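Call for participants: the Kuvanholm Memory Walks

Have you lived, worked or gone to school in Kuvanholm at any point in your life? Then we would love to hear from you!

The Kuvanholm Memory Walks are a spoken history of the town, gathered on foot. You choose a route that means something to you, a listener walks it with you, and you talk. It might be the way you went to school, the path down to the old ferry steps, or the three streets where you delivered papers in the rain. We record the conversation, and with your agreement it becomes part of a free archive that anyone can listen to in the town library.

We started in the Willitz quarter, and the response was wonderful. So far 97 people have walked with us, and their recordings have been split into 682 short stories, each tied to a particular corner, doorway or bench. One man talked for the whole length of the harbour wall on the subject of smoked fish. Two sisters disagreed the entire way about where the sweet shop had been (both versions are in the archive, side by side). We are now opening up the rest of the town and have places for new walkers and new listeners.

Who we are looking for

Walkers. You can be any age from 16 upwards. You don't have to have been born here, and you don't need a dramatic tale to tell. People who moved here last year notice things the rest of us stopped seeing long ago, and we have far too few of them so far. We are especially keen to hear from anyone who worked at the Iltanetti net works before it closed, from families who lived on the allotment side of the railway, and from people who came to Kuvanholm for seasonal work and stayed on.

Listeners. A listener walks alongside, asks a question now and then and mostly keeps quiet. It's a lovely thing to do, and harder than it sounds! We run two evening training sessions before your first walk, covering the recorder, how to leave a silence alone, and what to do when somebody becomes upset. We ask listeners to take on at least four walks between spring and autumn.

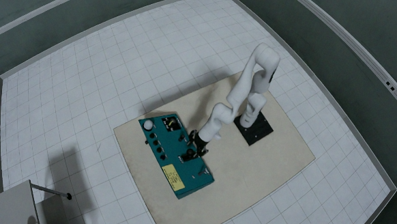
Do I have to walk the whole route if I get tired?
Stop whenever you like, and we'll find a bench or a café and carry on talking there.

What happens on the day

You and your listener meet at the start of your route. You'll both wear a small clip-on microphone, and your listener carries the recorder. A walk and the conversation around it take 90 minutes at most, and plenty are shorter. If your route has steps or rough ground and you'd prefer to avoid them, tell us beforehand and we'll plan another way round together. Wheelchairs, pushchairs, sticks and well-behaved dogs are all very welcome. For anyone who can't get out, we do "walks" at the kitchen table with a big paper map, and some of our favourite recordings were made like that.

You can speak whichever language you are most at home in. Please mention it when you get in touch so that we can pair you with the right listener.

Afterwards we send you the full recording to keep. You have 10 weeks to listen through and tell us about anything you'd like taken out, and you can use your first name, your full name or no name at all. Nothing goes into the archive until you've signed the release form.

Payment and costs

Walkers receive a book token as a thank-you. Listeners are paid an hourly rate for training and for every walk, and we cover bus fares for everybody. If you look after someone at home and need cover while you take part, talk to us, as we have a small fund for exactly that.

The listening room

Everyone who takes part is invited to Fan, our listening room above the bicycle shop on Tar Lane. It has four armchairs, a good pair of speakers and a kettle that is nearly always on. We play new stories there during the evenings, and people often turn up to hear a neighbour and end up signing up for a walk themselves. Come along before you decide, if you'd like to hear what the recordings sound like.

How to take part

Write a few lines to Tanner Kennedy, walks coordinator, by post or by note through the door at Fan, or leave your details at the library desk. Tell us whether you'd like to be a walker or a listener (or both!), how best to reach you, and, for walkers, where your route might begin. It doesn't need to be worked out. "Somewhere near the laundry" has been plenty to go on before.

Call opened February 17, 2026. Walkers can join at any time. Listeners should get in touch before the end of February to be included in the first training group.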